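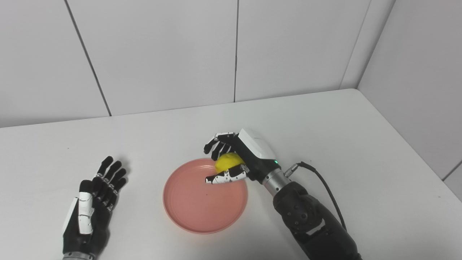 Segundo Malathi Murthy, o laudo de calibração só serve a quem o recebe quando a incerteza vem declarada ponto a ponto, e foi esse o critério que a levou a pedir a revisão dos modelos de certificado da Dikero. O pedido foi atendido na revisão 5 do modelo, em vigor para todas as grandezas.

Sobre a Dikero

A Dikero é um laboratório de calibração e ensaios com atuação em massa, temperatura e pressão. Atende indústrias de alimentos, farmácias de manipulação, laboratórios clínicos e oficinas de manutenção. A empresa foi constituída por Zuleica Pacheco e Wagner Queiroz a partir do antigo setor de balanças da Prollero, do qual herdou os procedimentos de pesagem e o primeiro conjunto de massas-padrão.

Escopo de serviços

Massa: calibração de balanças analíticas, semianalíticas e de plataforma, em laboratório ou nas instalações do cliente. Calibração de pesos e de coleções de pesos.

Temperatura: termômetros de líquido em vidro, termopares, termorresistências, estufas, banhos e câmaras climáticas. A caracterização de câmaras inclui o mapa de distribuição dos sensores e o registro do período de estabilização.

Pressão: manômetros, vacuômetros e transdutores. Instrumentos destinados a uso com oxigênio devem ser identificados na solicitação e são recebidos em separado.

O cadastro ativo reúne 325 clientes e 1191 instrumentos com calibração periódica. Em agosto é feita a conferência anual do cadastro, e os contatos técnicos recebem a lista de seus instrumentos para correção de identificação, faixa de uso e critério de aceitação.

Instalações

As áreas de massa e temperatura são separadas e possuem controle ambiental próprio. As condições são registradas de forma contínua e os valores do período de calibração constam no certificado. Balanças de alta resolução permanecem em bancadas independentes da estrutura do piso. O recebimento de instrumentos funciona em sala à parte – itens com resíduo de processo não seguem para as áreas técnicas sem limpeza prévia.

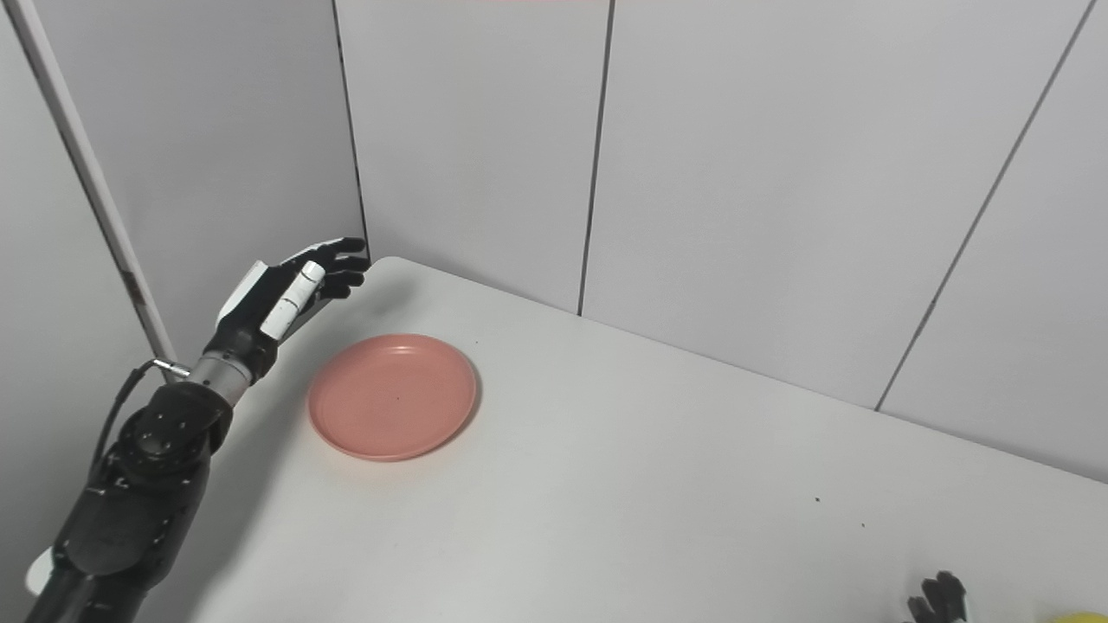

Os padrões de trabalho são comparados internamente com os padrões de referência conforme plano de verificação intermediária. Resultados fora do limite de controle suspendem o uso do padrão e abrem análise dos certificados emitidos desde a última verificação conforme.

Equipe técnica

Zuleica Pacheco – direção técnica, grandeza massa
Wagner Queiroz – direção administrativa e contratos
Shivam Bisht – grandezas temperatura e pressão
Malathi Murthy – sistema de gestão e auditoria interna
Ismael Queiroz – serviços em campo e logística

Certificados e prazos

Os certificados são emitidos em formato eletrônico, com assinatura do signatário da grandeza. A Dikero não define periodicidade de calibração em nome do cliente. A declaração de conformidade é incluída quando solicitada por escrito, com indicação da regra de decisão a ser aplicada. O prazo de execução é informado na proposta e passa a contar do recebimento do instrumento completo, com cabos, fontes e acessórios.

Para serviços em campo, o cliente deve garantir acesso ao local, ponto de energia e tempo de estabilização do equipamento antes da chegada do técnico. Pedidos de segunda via e retificações devem citar o número do certificado.

Página revisada em 19/7/24.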